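社区旧书流转项目进展报告(第二期)
提交:Closolov基金会项目部
报告人:森川真司(Shinji Morikawa)
日期:2020年7月4日 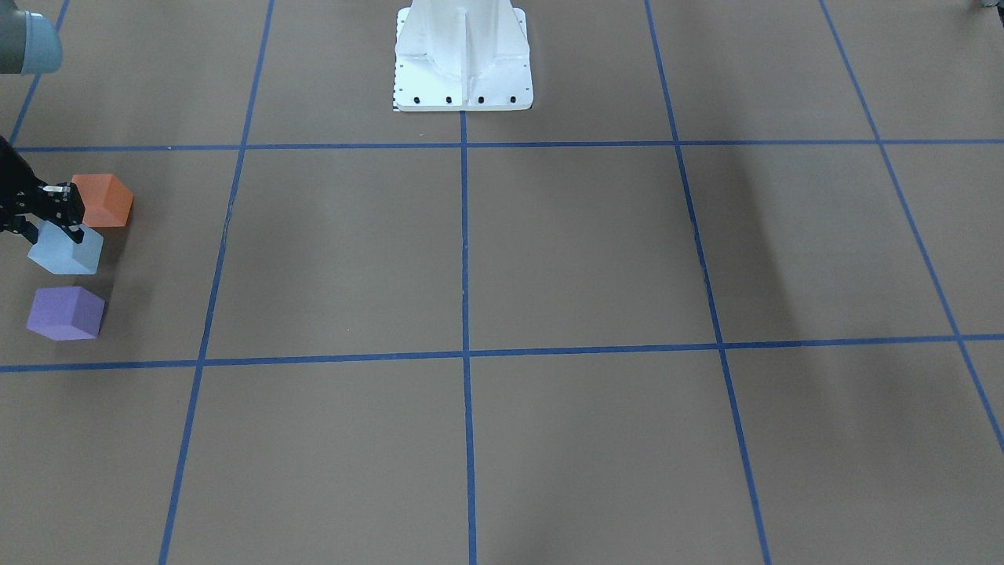 本期工作自三月开始,主要内容是旧书征集、登记和分送。原计划在Badilside街区设四个收书点,现已全部开放。受疫情影响,其中两个点推迟开放,前期收书量偏低,五月以后逐步恢复。

一、征集与登记
本期目标为600册,实际登记入库489册,完成率81.5%。儿童读物和小说占多数,工具书较少。缺页、受潮严重的书未计入,已单独装箱,待下月统一处理。登记表增加了“捐赠人是否同意留名”一栏,旧表已补录完毕。

二、分送
首批图书已送至Nicholas小学和Follance老年活动中心。小学方面要求低年级图书附拼音,现有库存不能满足,拟在下期征集通知中注明。活动中心希望多要大字本,目前只找到少量。

三、经费
运输费低于预算,原因是部分捐赠人自行送书。书架采购超支,报价单和发票见附件二。申请将运输费结余调入书架一项,总额不变。

四、存在的问题
库房靠北墙一侧潮气较重,书箱已改为离墙摆放,除湿机尚未到货。周末值班人手不足,收书时间暂时缩短为上午。

五、下期安排
补齐未完成的册数,完成第二批分送,并与小学商定借阅办法。调整经费一事请贵会在七月底前答复,以便安排采购。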